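August 25, 2022
By Despina Papadakis
14 shares | 2 comments

Dear Markos, and everyone at Cendorico – thank you again for your patience with us this summer. Your grant has now put 80 old workstations back on desks, and the Rendex file server is running nicely on its second-hand disks.

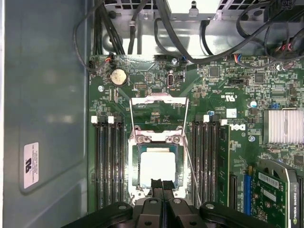
Dell board inside an open workstation case.

Backups still fail on 2 machines, and Lambros hopes to have them sorted in September.

Comments (2)

Thodoris Manolakis: Lovely news! Do you still need memory?

Michalis Zervas: We have some at Sorkden, I'll bring it over.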